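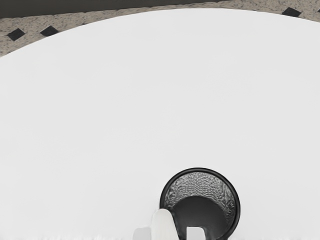
So my big listen this month has been the Paracha reissue, and I've had it on so much that my neighbors could probably hum side two by now. If you missed them the first time (most people did!), they were a duo from Braterbridge who made three cassettes of slow, wobbly synth music and then went off and got regular jobs. Kwabena Osei did the keyboards, Marisol Haddad did the drum machine and the sort of half-spoken singing, and the whole thing sounds like it was taped in a stairwell at 6 in the morning.

Govness is putting it out on vinyl in July, 1000 copies, with a lyric sheet and two extra tracks from the last cassette. I'd skip the first extra one, it's mostly tape hiss and a cough. The second is called "Zolteck" and it's gorgeous — about six minutes of one bass line and Marisol reading out what might be a bus timetable. I played it four times in a row on Monday.

My one gripe is the mastering. The highs are brighter than on my old tape, and I miss the murk a bit. Still, I've ordered a copy, and I'll bring it along to the next listening night if anybody wants to hear it loud. Bring your own chair again, please.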